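3.2 Painted tableware in the households of Clistden and Clarnow

The second part of the survey concerns decorated plates which are still in daily use. In the two towns, painted plates were bought mostly in the local market, and many families have kept them for more than one generation. We visited 89 households and asked the owners which plates are used for meals, which are kept in the cupboard, and which are hung on the wall. The answers were noted on the same form as in Section 3.1, so that the results for bowls and plates can be compared.

The motifs were divided into six groups: flowers, fruit, leaves without flowers, birds, small forest animals, and geometric patterns. When a plate carried more than one motif, it was placed in the group of its central motif, and the border was recorded separately. This rule is not perfect. In Clarnow, for instance, the owners often named a plate after its border ("the leaf plate") even when an animal was painted in the middle. We kept the name given by the owner in the notes, but it was not used for the classification.
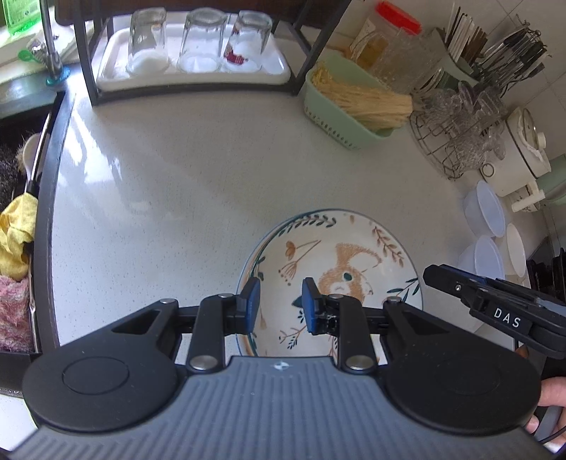
Figure 2. Plate with a squirrel as central motif, leafy border in green and orange, and thin dark green rim line.

The forest animals form the smallest group after the geometric patterns, but they show the clearest difference between the towns. In Clistden such plates were usually described as children's plates, and the owners remembered them from breakfast. In Clarnow they were given to adults as well, often as a present for a new home. The older trade lists of the Luldale market, which contain about 500 entries for painted ceramics, do not mention this difference. They give only the size and the price, and the motif is written down in few cases.

The rim line also deserves a remark. Myklebust, the shop which supplied both towns for a long period, sold plates with a green, a blue or a brown line, and the color was chosen by the buyer. For this reason the rim color alone can not be used for dating. The form of the foot ring is more reliable, and it is treated in Section 3.3 together with the marks on the underside.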